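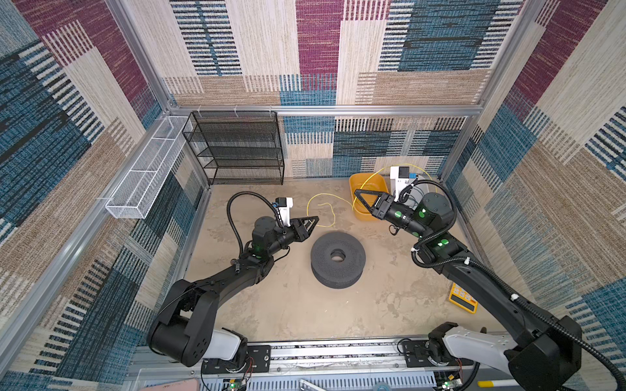
TUTILUM LAUNCHES KENEN, A STORAGE LINE FOR THINGS THAT LIVE ON THE FLOOR

Wire-mesh racks and wall baskets aimed at workshops, utility rooms and the corner everyone steps around

GRENESIS, 2019-04-23 — Tutilum, the maker of shelves and baskets for rooms that guests are steered away from, today announced Kenen, a line of open wire-mesh storage for tools, cables and large round objects of uncertain future.

The line comes out of a survey the company ran in January among 154 households and small workshops in and near Grenesis. Asked where they kept their extension cables, most named a shelf. Asked where the cables were at that moment, most named the floor. Tutilum's designers, whose own cable was draped over a yellow basin at the time, took the finding seriously.

Kenen starts with two pieces. The first is a black four-tier mesh rack made to stand in a corner. Its sides and shelves are see-through, so the owner can tell from across the room that the thing being looked for is not there. The second is a long, narrow white basket for the wall, split into compartments. It can be fixed with screws or with ordinary cable ties, a method Tutilum used to discourage in its instructions and now prints on page one.

"We spent years designing drawers, and people put things next to the drawers," the company said in a statement. "Kenen is open on purpose. Dropping a meter into a basket should take no more effort than dropping it on the floor. We are up against a very strong competitor there."

The pieces were tried out for 100 days at the company's Apaza workshop, a space with a sandy-looking floor and wall fabric in maroon, teal and beige that has outlasted several attempts to replace it. Staff were told to work as usual and put things away when they felt like it. By the end, the baskets had been filled twice and emptied once. The basin was offered a place on the rack and remains under review.

Tutilum has set aside some 3,000 racks for the first run. They ship flat and go together with one wrench, which is included and which the company suggests putting in the basket right away. Wall baskets are sold singly or in a pack of 5. Both pieces can be ordered now from the Tutilum store in Grenesis and from the company's website.

A hook for coiled cable is planned for later in the year. A product for large disks with holes in them has been discussed, but designers are still waiting to hear what people keep them for.

About Tutilum
Tutilum makes racks, baskets and hooks for workshops, garages and laundry rooms. The company is based in Grenesis and runs a workshop in Apaza — visitors are welcome and should watch their step.

Press contact: Tutilum press desk, Grenesis. Samples are available on request and do not need to be returned tidy.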